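Re: Equipment request, second pair of hand-held grippers (Mallton)
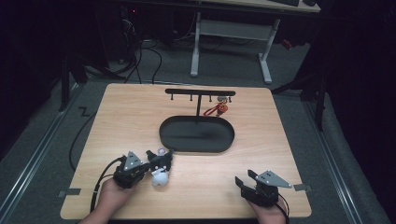
Keychain hanging task, Mallton station, both grippers in hand.

Dear colleagues,

The request has been reviewed against the April allocation. Lotbridge can support one additional pair, with cables, on the following terms:

- Purchase is made through Ramanauskas under the existing agreement.
- Spare marker plates (2 sets) are charged to consumables, line 94.
- The tray and hanging stand are not duplicated. Illden will share the Mallton items until the next budget round.

Please confirm the delivery address before the order is placed.

Regards,
Amber Hebden
Equipment Planning

> On the earlier request, Illden wrote:
>
> We ask for a second pair so that both sites can record in the same week. The quote is 496 per gripper and 162 for the plates. Could the stand be included?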